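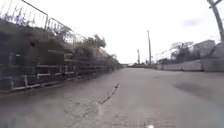 A wide paved path with a stone wall along the left.

Explainers > Money and Homes > Renting

June - by Hämäläinen

What Is a Lease?

Big word time. Well, short word, big idea. A lease is a set of promises about a home, written down and signed. Maybe your family has one. Maybe it's in a kitchen drawer under the takeout menus.

Lots of people don't own the place they live in. They rent it. Renting means paying money to use something that belongs to someone else. Like skates at the rink, only you get to sleep there.

Two sides to every lease:

The landlord. Owns the home. Can be one person, can be a company.

The tenant. Lives in the home and pays the rent. Kids usually don't sign, but they live there too, so the rules count for them as well.

What's written in it

Say a family wants to rent Apartment 514 in a tall building called Gretska House. The lease would say which apartment it is. It would say how much the rent is - let's use $1,000 a month, nice easy number. It would say what day the money is due, and how long the family can stay. A year is very common. Some are shorter, and some just go month to month.

Then the rules. Can you have a dog? Can you paint your bedroom purple? Who fixes the sink? Who shovels the snow? All that goes in teh lease so there's less to argue over later. 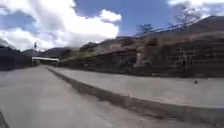 Issue 20

The deposit

Before moving in, the tenant often pays some extra money called a security deposit. The landlord holds on to it. It doesn't buy anything. It just sits there in case something gets broken.

Let's try it. The deposit is $1,000. Somebody throws a baseball inside (not you, obviously) and smashes a big window. Fixing it costs $436. When the family moves out, the landlord may keep $436 and give back the rest.

1,000 - 436 = 564

So $564 comes back. No broken window? Then the whole $1,000 should come back, as long as the rent is paid up and nothing else is damaged.

What about little stuff? Carpet gets flat where people walk. Paint fades. Grown-ups call this "normal wear and tear" and tenants aren't supposed to pay for it. A hole kicked in the door is different. That's damage.

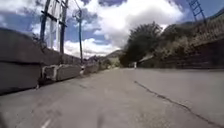 Promises go both ways

The tenant promises to pay on time, take care of the place and not bother the neighbors too much. The landlord promises things too. The heat has to work in winter. The roof shouldn't leak. And in most places the landlord can't just walk in whenever they feel like it - they have to tell you first, unless it's an emergency like a burst pipe.

Rules are diffrent from state to state, and sometimes from city to city.

When the year is up the family can move out, or ask to stay. Staying might mean signing a new lease, and the rent might go up.
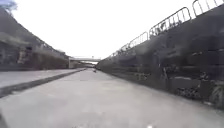 What happens if a family has to move before the lease is over?

They need to talk to the landlord. Sometimes they pay a fee. Sometimes another family can take over the apartment. It depends on what the lease says and the law where they live.

Words to know

Rent - money paid to use a home.
Tenant - the person who rents it.
Landlord - the owner.
Deposit - money held in case of damage.
Renew - to sign up for more time.

Try it: make a lease for your bedroom, or half of it if you share. Who lives there? What are the rules? What's the rent? (Could be one clean floor a week.) Get both sides to sign and hang it on the door.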